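Building a hand-held gripper, session 2: fingers and pads
Kuvent shared workshop, evening course, Tue 10 January

Hello again! These are the notes for anyone who missed tonight, plus the bits I rattled through too fast at the end. You'll want your printed parts from last time, the bag of brass inserts, the small screws and a soldering iron with the flat tip. The irons live in the drawer marked Arkell, and please put them back there (I spent half of last week looking for one).

1. Inserts first

Do all the inserts before you fit anything together. Push them in with the iron, slowly, and let the heat do the work. Stop when the ring is just about level with the plastic, then press it with something flat and cold while you count to ten. If it goes in crooked you can warm it up again and straighten it, but only once or twice — after that the hole goes baggy and you may as well print a new arm. An arm takes 58 minutes on the Kamolrat printer, so have a cup of tea.

2. Pads on the fingers

The pad block goes on at an angle, and the two sides are mirror images. I've mixed up left and right more often than I'd like, so mark yours on the back with a pencil. Do the screws up finger tight, check that both inner faces point at each other, then give each one a last quarter turn. Mathis Jacquet asked whether to use glue as well. Please don't, you'll want those pads off again in February when we try the softer ones.

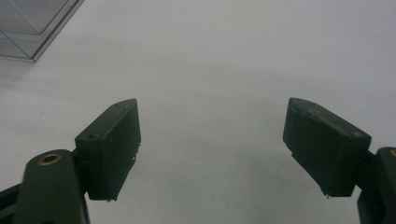 Fig. 1. Both fingers open. Note the brass insert in the rounded end of the left arm, and the thin lip along the lower edge of each pad block.

About that lip: trim it if it bothers you, with a sharp blade and going away from your thumb. Mine are a bit ragged and I've left them. What I do sand is the inner face, 600 grit, a few light strokes, all in the same direction.

3. Checking the travel

Open the fingers fully and measure between the tips. On my drawing (the one called Miner, in the shared folder) it should be 91 mm. Then close them slowly and watch the tips. They ought to meet together, and if one gets there first it's nearly always a linkage screw done up too tight — back it off a touch and try again.

For next time

Bring your finished pair, even if they're wonky, and read page 19 of the build booklet on springs. We'll be fitting the trigger, so wear something you don't mind getting grease on!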